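How to Work Out What Your Bond Will Lose When Rates Rise

Last updated: June 30, 2021

Bond prices fall when market rates go up. Most people who hold bonds know this, but fewer know how to put a number on it before it happens. The steps below use nothing more than a calculator and the details on your broker's bond page.

Step 1. Find the modified duration

Look for a line labeled "modified duration" or "mod. dur." Do not use the maturity date in its place. A bond that matures in 11 years can have a duration of 9, and the gap gets wider as the coupon gets bigger. If your broker shows only Macaulay duration, divide it by one plus the yield per coupon period. For a bond that pays twice a year, that means half the annual yield, written as a decimal.

Step 2. Pick a rate change

Rate changes are quoted in basis points. One hundred basis points make one percentage point. For this page we will use a rise of 80 basis points, or 0.80%.

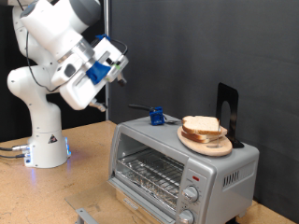 White robotic arm at a tan work table.

Step 3. Multiply

Multiply the duration by the rate change:

9 x 0.80% = 7.2%

That is the estimated drop in price. On a holding with a market value of $10,000, the loss on paper is $720. Use the current market value for this, including when you paid more or less for the bond.

Suppose you hold a Floltbridge Water bond with a duration of 9 and a Sarner note with a duration of 2. The same rise in yields takes 7.2% off the first and 1.6% off the second. If the two holdings are the same size, your average duration is 5.5 and the combined loss is 4.4%. If they are different sizes, weight each duration by market value before you average.

Step 4. Correct for convexity

Duration treats the link between price and yield as a straight line, and it is a curve. For small moves you can skip this step. For larger ones, take the convexity figure from the same page, multiply it by the rate change squared, and divide by two. With a convexity of 100:

0.5 x 100 x 0.008 x 0.008 = 0.0032, or 0.32%

Add this back to your answer. The estimated loss becomes 6.88%.

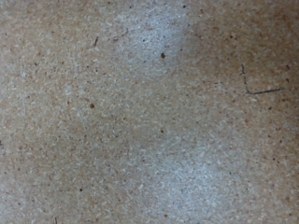

Check how your source scales convexity before you use it. Some pages divide it by 100, so the same bond would show 1.00. If your correction comes out tiny, this is usually why.

Step 5. Compare the loss with the income

A price drop is only part of your return. If the bond in the example yields 3%, a year of income on $10,000 comes to $300, against a paper loss of $688. If you plan to hold to maturity and the issuer pays in full, the price moves back toward face value as the date gets closer.

Callable bonds need a different figure. Use effective duration, which allows for the chance that the issuer will pay the bond off early. The same goes for mortgage-backed bonds.

Duration changes over time and as yields move, so run the numbers again after any large shift in rates.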